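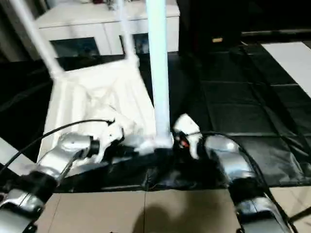

Two-Arm Build Group: FAQ for new members
Posted Mar 29, 2022 by Hernstead Robotics Club
14 comments | 6 shares

Got a pile of the same emails after the open evening so here are the answers in one place. Will add to it when I get time.

Do I need to know how to code?

No. Helps, but no. Most of the first month is running the arms by hand, writing down what went wrong, running them again. If you can write a clear note in the log you're useful. Python people, yes please, come talk to us.

What is the group working on right now?

The Condow challenge. Two arms, one floppy object, fabric on a tube frame, and the arms have to handle it without a person touching it. Sounds easy. Cloth moves when you don't want it to, and the poles want to go somewhere else as soon as one gripper lets go. We started in February and are still mostly on grasping.

Why two arms and not one?

One arm can hold a pole or move the fabric. Try both with one and the whole thing swings around. With two, one side holds and the other works. The hard part is timing — left arm gets there early, right arm pulls, now the frame is twisted and you start over.

Do the arms have cameras?

Yes, one view from up high plus the close ones down by the grippers. The close views are what you'll be looking at when you label runs, and they take some getting used to. A pole right in front of the lens takes up most of the picture and you have to work out the rest from the edges. 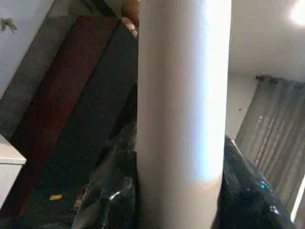 Same goes for the light. Curtain open or curtain closed changes how the runs look, so write it in the log every time. Every time. We lost an evening in February to runs with no lighting note and had to toss them.

How much does it cost?

80 dollars for the season. Covers parts and your Condow entry. If that's a problem send an email, we have a couple of reduced spots and we don't ask for paperwork.

How many spots are left?

We take 10 new people per season. Not full yet as I write this. Sign up sheet is by the door or use the form.

When do you meet?

Tuesday nights, 6:30 to 9. Practice runs are booked in 30 minute slots, two people to a slot, one driving and one on the stop button. Don't run over, the next pair is waiting.

Can I miss weeks?

Sure. Just not the two right before Condow.

Can I run the arms alone?

No. Not even for a quick test. Not even if you've been here three years.

What happens if the gripper drops something?

Log it, reset, go again. A dropped pole is a normal run and we want it in the data. Same if the fabric gets pinched or bunched up at the fingers. Don't delete the bad ones!! Somebody last season cleaned up the folder to be nice and we couldnt tell what our success rate was anymore.

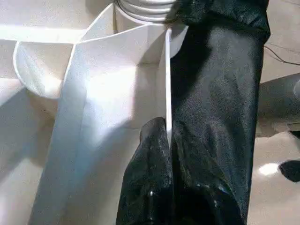
A second-year member asked me to add that bad runs are worth watching twice, first at full speed and then slow, and that the slow pass is where she finally saw the fingers closing on cloth before they had the pole. Fine, added. She also says the log template needs a bigger box for notes. Working on it.

How many runs have you done?

83 in the log so far on the pole grasp. Almost 30 of them I'd call clean. The fabric step has its own sheet and I haven't added that one up.

What software do you use?

Skov for recording and playback. It's ours, a former member wrote most of it, so there's no manual online and searching for it won't help. Setup notes are pinned in the group chat. If it freezes at the calibration screen, close it and start it agian. Known bug.

Is there homework?

Sort of. About an hour a week of labeling if you want your name on the entry.
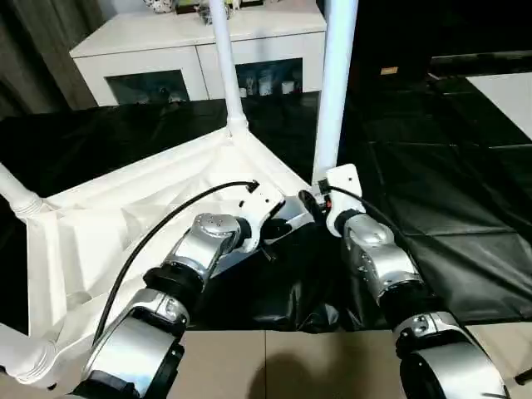
Photo: Hernstead Robotics Club

What do I wear?

Closed shoes, hair tied back, nothing dangling. No scarves. Watch the cables, if one looks like it's about to catch on a joint hit stop first and talk after.

Can my kid join?

16 and up for this group. Younger kids go to Gremard, our beginner class, Saturday mornings. Different form, don't use the Condow one.

Can I come watch first?

Yes, any Tuesday, no need to ask. Stay behind the tape.

More questions, put them in the comments, I check on weekends.

14 comments

Contact: use the club form | © 2022 Hernstead Robotics Club | Back to top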